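Jarra medidora

La jarra medidora (también jarra graduada, vaso medidor con asa o, en algunas zonas, simplemente «el litro») es un recipiente de cocina con escala marcada en la pared, que sirve para medir el volumen de líquidos y, con menos precisión, de ingredientes secos. Casi siempre lleva asa. A menudo pico vertedor.

Índice
1 Características
2 Materiales
3 Escala
4 Uso
5 Limpieza y almacenamiento
6 Véase también

Características

Cuerpo cilíndrico o algo cónico, más ancho arriba. La forma cónica permite encajar unas dentro de otras y separa mejor las marcas de la parte baja, donde se miden cantidades pequeñas. Capacidades domésticas habituales: un cuarto de litro, medio litro, un litro. Hay modelos mayores para repostería y comedores.

El asa puede ser cerrada (en bucle, unida al cuerpo por los dos extremos) o abierta por abajo. La abierta facilita apilar. La cerrada aguanta mejor el peso con la jarra llena, sobre todo en plástico fino. Algunas llevan estrías para que no resbale con las manos mojadas.

Materiales

Vidrio templado o borosilicato — pesado, soporta líquidos calientes, no coge olores. Se rompe.

Plástico: polipropileno, más bien lechoso, o poliestireno y otros plásticos rígidos, más claros pero quebradizos. Con el uso el plástico transparente se raya y pierde brillo. Conviene mirar en la base si admite microondas, no todos lo hacen.

Metal: acero inoxidable o, antiguamente, hojalata y esmalte. La escala va por dentro, ya que no se ve el nivel desde fuera. Rūta Juška, en su catálogo de menaje rural de Flaltard, recoge 152 medidas de hojalata, 31 de ellas con asa remachada; las demás la llevan soldada.

Escala

Puede ir impresa o moldeada en relieve. La impresa se lee mejor al principio pero se borra con el lavavajillas. La moldeada dura lo que dura la jarra, aunque en plástico transparente cuesta verla: el relieve tiene el mismo color que el fondo. Hay quien repasa las líneas con rotulador permanente.

Unidades: mililitros y centilitros, a veces tazas u onzas líquidas en la cara opuesta. Algunas añaden columnas para harina, azúcar o arroz, en gramos. Son aproximadas, dependen de lo apretado que esté el ingrediente.
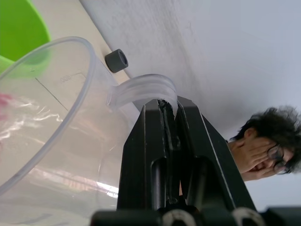 Jarra medidora de plástico transparente, inclinada, con marcas de graduación tenues y asa en bucle de bordes estriados.

Uso

Se apoya en superficie plana y se lee con los ojos a la altura del líquido, no desde arriba. El nivel correcto es la parte baja de la curva que forma el líquido (menisco). Con la jarra en la mano o torcida la lectura no vale.

Para secos es preferible la báscula. Lorna Castillo recomienda en su manual Salazar usar la jarra solo para líquidos y arroz, y comprobarla una vez con agua y balanza: un litro de agua pesa casi un kilo, asi que el error salta enseguida.

Limpieza y almacenamiento

Agua templada y jabón, esponja blanda. Los estropajos duros rayan el plástico y se comen la escala impresa. Las manchas de tomate o cúrcuma salen en parte con bicarbonato y unas horas al sol. Secar boca abajo. Apiladas mojadas se pegan por vacío, sobre todo las cónicas, y para separlas va bien un chorro de agua caliente por fuera.

Véase también

Cuchara medidora
Probeta
Báscula de cocina
Taza (unidad de volumen)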